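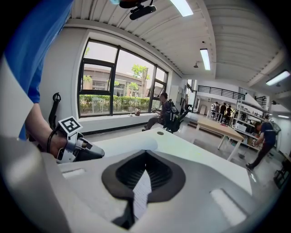 23 de abril

Vuelvo a casa con la muñeca derecha cargada y con ganas de escribirlo todo antes de que se me mezclen unas pinzas con otras, porque mañana querré acordarme de cuál era la que me gustaba y ya sé cómo soy, que a las pocas horas todo me parece lo mismo. Ha sido un día largo y bonito, de esos en los que una no para de abrir y cerrar la mano y al final hasta la cuchara del yogur la coges como si llevara resorte.

Empezamos con la Vavska, que es la que venimos usando desde octubre y a la que le tengo un cariño que no sé si se merece. Pesa lo suyo, pero pesa bien, cerca de la mano, y cuando la cierro noto enseguida si he cogido la pieza o si solo la estoy rozando. La otra, la Ebihara, llegó la semana pasada en una caja tan grande que pensé que nos habían mandado dos. Es más ligera (198 gramos menos, lo comprobé en la báscula de la cocina de la planta) y sin embargo a media mañana me cansaba más. Tomoyo dice que es por el reparto, que llevan el peso muy adelante y que el brazo lo paga. Yo le creí a medias hasta que probé a llevarla con la correa un agujero más apretada y entonces sí, entonces se me pasó el dolor del pulgar, pero se me quedó la marca en la muñeca hasta la hora de comer.

Tomoyo Iwasaki tiene una paciencia que me da envidia. Habíamos quedado en hacer 60 agarres con cada pinza, siempre con los mismos objetos y en el mismo orden: el taco de espuma, la cuchara, el tapón, el rollo de cinta, la bolsita de tornillos y vuelta a empezar. Yo a la tercera vuelta ya estaba pensando en cambiar el orden para no aburrirme, y ella me miró con esa cara suya tan amable y me dijo que, si cambiábamos el orden, luego no sabríamos si era la pinza o era yo. Tenía razón, claro, y me quedé con el orden y con el aburrimiento, y al final le acabé cogiendo hasta gusto, como cuando una friega muchos platos seguidos con la radio puesta.

El tapón fue lo peor. Con la Vavska los dedos llegan paralelos hasta abajo y lo sujetan casi de canto, aunque lo cojas mal. Con la Ebihara las puntas se abren un poquito al apretar, una nada, pero esa nada basta para que el tapón salga disparado. Uno se fue rodando por el suelo y me tuve que agachar debajo de tres mesas para encontrarlo. En cambio con la bolsita de tornillos pasó justo lo contrario: la goma de la Ebihara es más blanda y se amolda, y la bolsa subía entera, tranquila, sin que se me quedara colgando de una esquina. Qué rabia me da cuando ninguna gana del todo. Yo quería llegar a casa con una favorita y he llegado con dos medias favoritas.

Luego estuvo el asunto de las cámaras, que me interesaba a mí más que a nadie. El objetivo de la Ebihara es más ancho y se ve muchísimo, tanto que en las primeras grabaciones salía media sala y lo que yo quería mirar, que eran los dedos, quedaba chiquitito. Pero al repasarlas con calma me di cuenta de que el seguimiento se perdía mucho menos. Con la Vavska, cada vez que acerco la pinza a la mesa blanca, la imagen se queda en blanco liso y el sistema no sabe dónde agarrarse, pobre, y la trayectoria pega un salto que parece que me ha dado un calambre. Con el campo ancho siempre le queda algo a lo que mirar, una ventana, una silla, las luces del techo. Apunté cuatro pérdidas de seguimiento en toda la tanda de la Ebihara y dejé de apuntar las de la Vavska, que fue una falta de disciplina por mi parte, y mañana las sacaré del registro.

Lo que no me gusta nada es el retardo. El controlador nuevo, el Morero, lo conectamos a primera hora, y tardó un rato en reconocer la segunda pinza porque las dos venían con el mismo identificador de fábrica. Una hora, más o menos, se nos fue en eso. Cuando por fin las distinguió, la apertura de los dedos llegaba al ordenador con casi 300 milisegundos de diferencia respecto al vídeo, y así no hay quien entrene nada: la mano ya ha soltado la cuchara y el número todavía dice que la tiene cogida. Tomoyo bajó la resolución de la cámara y mejoró bastante, pero a mí me parece que el problema está en el cable, que es larguísimo y lo hemos enrollado de cualquier manera. Mañana traigo el corto, que lo tengo en el cajón de mi mesa desde no sé cuándo.

Por la tarde hicimos la prueba que yo esperaba, la de pasarse un objeto de una pinza a otra, ella con una y yo con otra. Nos reímos mucho. Al principio nos esperábamos demasiado, las dos con el rollo de cinta en el aire y sin atrevernos a soltar, como cuando dos personas se ceden el paso en una puerta. Después fuimos cogiendo el ritmo y ya nos salía sin hablar. Noté que yo soltaba antes si veía bien la marca cuadrada de la pinza de ella, y que cuando giraba la muñeca y la marca se quedaba de lado yo dudaba, aunque para mí esa marca no signifique nada, que es para la cámara y no para mis ojos. Será que me he acostumbrado a mirar lo que mira la máquina. Se lo conté a Tomoyo y lo apuntó en su cuaderno, y me hizo ilusión, para qué voy a decir lo contrario.

También cambiamos de mano. Con la izquierda soy un desastre con la Vavska, porque el gatillo está pensado para diestros y tengo que doblar el índice de una manera que no es de personas. La Ebihara es simétrica y ahí no hay discusión posible. Si al final hay que comprar un par para trabajar a dos manos, que es lo que quieren los de Unurgate, yo votaría por la Ebihara con las gomas blandas y le pediría al taller unas puntas un poco más rígidas para las piezas pequeñas. Lo voy a escribir así en el informe, a ver qué me dicen. Me van a decir que las puntas las pague yo, ya me lo veo.

Se me olvidaba la batería. La de la Vavska aguantó toda la mañana y media tarde, y la de la Ebihara avisó antes de comer, y eso que la había dejado cargando anoche. O la había dejado puesta en el cargador sin apretar hasta el clic, que también puede ser, porque anoche salí corriendo para no perder el autobús. Mañana la cargo delante de mí y lo compruebo como es debido antes de hablar mal de ella.

He cenado tortilla fría de pie en la cocina y me he puesto la crema de árnica en la muñeca. Mi madre ha llamado y le he intentado explicar en qué consistía el día, y me ha preguntado si con eso podría coger cosas del estante alto sin subirse a la banqueta. Le he dicho que con estas no, que son cortas, y se ha quedado un poco decepcionada.

Para mañana: el cable corto, la báscula otra vez pero con la correa puesta, sacar del registro las pérdidas de la Vavska, repetir el tapón con las dos y preguntarle a Tomoyo si guardó las grabaciones de la tarde en el disco compartido o en el suyo.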